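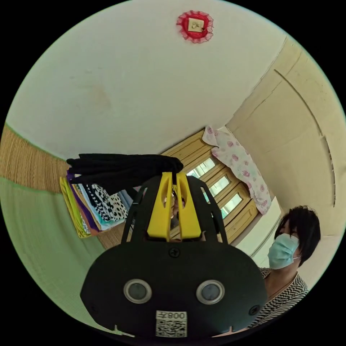 4. Recording the fold demos

Okay, you've got both grippers charged and paired, so now comes the part I like best. You're going to fold a shirt, over and over, and the policy is going to learn from it. Our Hestitz model was trained on 1,867 of these demos, all recorded by hand in people's homes, and the steps below are the ones we settled on.

4.1 Laying out the shirt

1. Pick a bed or some other flat surface you can reach across without leaning on it. A woven mat is fine! I was worried the texture would confuse the tracking, but Karlijn Verstraete compared matted and bare surfaces for us in August and saw no difference in the fold scores.

2. Spread the shirt flat with the front facing up. Pull the sleeves out and get rid of any big wrinkles. A shirt with a print on the chest helps a lot when you check the clips later – you can tell front from back at a glance.

3. Leave the rest of the room alone. Folded laundry, a clock, curtains, all of that can stay right where it is. We want the model to see ordinary clutter.

Note: Dark shirts on light mats gave us our cleanest clips. If yours is dark on dark, turn on a lamp.
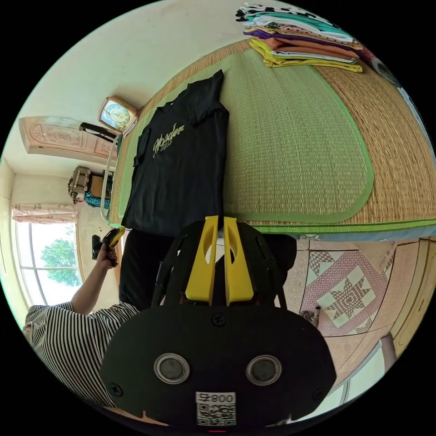 4.2 Making the first grasp

4. Take one gripper in each hand and hold both over the shirt for a second before you move. The software uses that pause to find its starting pose.

5. Lower the fingers onto the cloth, squeeze, and lift slowly. Keep the labels with the QR codes uncovered (my thumb used to wander onto mine all the time).

6. Fold, let go, back off, and stop the recording. Aim for 20 seconds per demo. Anything over 30 gets thrown out by the Khalaf script, and you won't get a warning, so keep an eye on the timer.

Caution: Don't yank if the cloth slips. Open the fingers, back off and grasp again. Recovered slips are useful to us and you should keep them in the set. 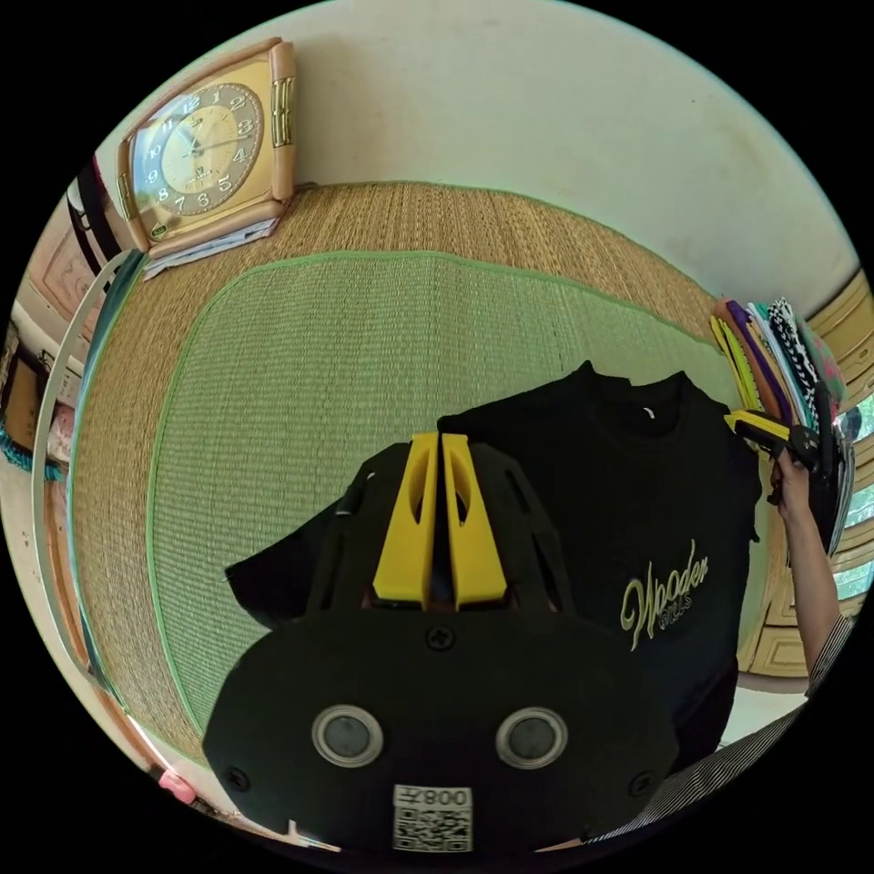 Gripper 008 over the shirt, with a second gripper near its top edge.

7. Shake the shirt out and lay it down again at a slightly different angle before the next demo. Willy Maes skipped this for a whole batch and his policy could only fold shirts that pointed at the wall.

8. Copy the clips to the Drulthorpe folder before you change garments. Section 5 covers the upload.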